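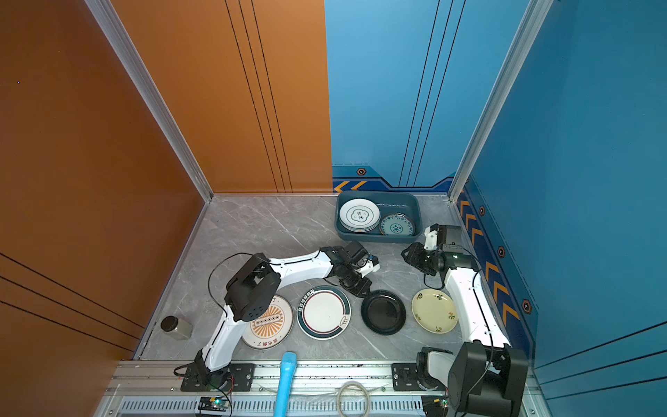 The basin, and the ones that wouldn't fit in it.

Ten minutes till the van. Maybe less. She had said the plates would be last and now it was last.

Teal basin, the big one, because the sink had already been unscrewed and carried down. Cloud plate on top of the stack. Blue and white one shoved in at the side, leaning, it never did sit flat with the others. Four more out in a row on the grey marble-patterned floor, waiting for her to make up her mind.

Keep or Flotwood. That was the deal with her sister. Flotwood took anything, no questions, a shed behind the station with a bell on the door. Keep meant wrapping it, and there were three sheets of paper left.

The orange one first. Sunburst. Bought at the market in Erent in the rain, wrapped in a page of racing results, carried home under a coat. They'd eaten toast off it for a week to prove it was a real plate and not a souvenir. Keep. Easy.

Then the one with the dark rim and the thin red ring. Lettering along the top. From the Hoshino, back when the Hoshino still did lunches — he had asked the woman at the till if he could buy it, actual money, and she'd laughed and put it in a bag with the dumplings. He told that story to everyone. He told it to the doctor.

Keep, then. One sheet left.

Black one. Glossy, showed every fingermark. She had hated it from the start. He said food looked expensive on it. Beans looked expensive on it, he said, and made her stand back and look, and she had stood back and looked with her arms folded and said they looked like beans.

The horn, downstairs. Two short ones.

Cream one. Little flowers, green and red and orange, scattered about like someone had sneezed them on. His mother's. Came all the way from Jondar in a hat box. Nothing wrong with it. Nobody could of said there was anything wrong with it, it was the plate you gave to visitors.

One sheet.

She picked up the cream. Put it down. Her sister would go mad, her sister had wanted that plate since she was twelve. Well then. Her sister could carry it on her knees.

Horn again, a long one this time. Boots on the stairs.

"Is that everything?"

"Nearly," she said, and pulled the last sheet of paper towards her and set teh black one down in the middle of it, and began folding in the corners.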